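Drokura grant, interim report to Liltia
Period covered: up to the end of October

**Where we are**

The grant pays for a set of recorded examples of two-armed table work, from which the Jugah learning system will be trained. The target is 960 accepted examples. Work in this period has been on the container task, in which bottles and other containers stand on the left of the table and an orange bin stands on the right.

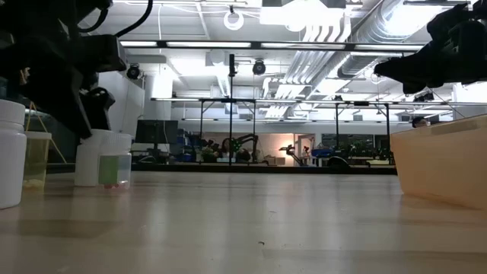

Wunix asked whether the containers could be moved further apart, as their first training run had trouble telling close neighbours from one another. We would prefer to keep them close for now and add a wider layout later, so that both are in the set. Wunix has agreed to this.

**Recording**

Each session is planned for 30 examples. An operator guides both arms, and the layout is changed between sessions according to a written sheet. Examples are rejected if a container tips over or if the two arms touch. We also reject any with a gap in the joint readings, even when the movement itself is good.

The slowest part is checking. One person can check 70 examples in a day, and we had allowed for more than that in the plan. A second checker starts next month.

The containers vary in size and some are see-through. We have kept the see-through ones in, as Jugah will have to deal with them in use.
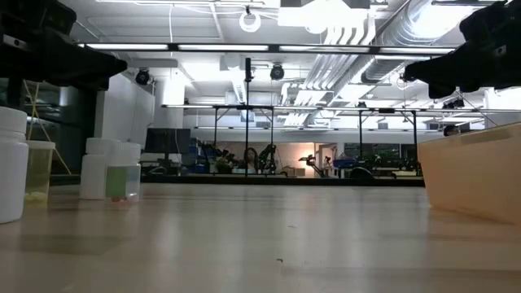
**Next period**

- Record six sessions with the wider layout.
- Send Wunix the corrected labels for the first batch.
- Agree with Liltia how the rejected examples should be stored. Our preference is to keep them, marked as rejected.

No change to the budget is requested.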